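Handling Soft Packages - Notes for the Visit to Ovcombe
Unit 8, course handout, September

Read these notes before the visit. The demonstration starts at 9:15 a.m. and we meet at the Devden entrance. Bring your safety glasses and last week's worksheet on grip force.

What you will be shown

The Ovcombe group records people picking up everyday goods with a hand-held two-finger gripper. The recordings are then used to train an arm with the same kind of fingers. Aravind Shenoy runs the first half and will go through one pick slowly, then at normal speed. In the second half you work in pairs and take turns with the tool.

Points to watch

Rigid items such as boxes and cases are mostly a question of position. Snack packets are harder. The film slides, the contents shift, and the packet changes shape as the fingers close. Look at where the pads touch - on the long sides or across the seals - and how much the contents give.

The group's target is 600 recordings per item. In the spring run with the Culo software, 40 practice picks were made on one packet and 39 were kept. Ask why the other one was dropped. It will come up in the write-up.

For your write-up

One page, due at the next lecture. Pick one soft item and one rigid item. For each, say where you placed the fingers, when you stopped closing, and what you would change. Chapter 8 of the Subramaniam reader covers contact area and friction. You do not need the math in the last section.

A grip on the long sides of a flatbread packet, for comparison with your own:

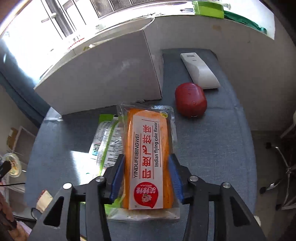
Nhàn Hầu: I went with the earlier group. Do the soft item first, while you still have plenty of time. My partner and I left it until the end and only got a few tries each.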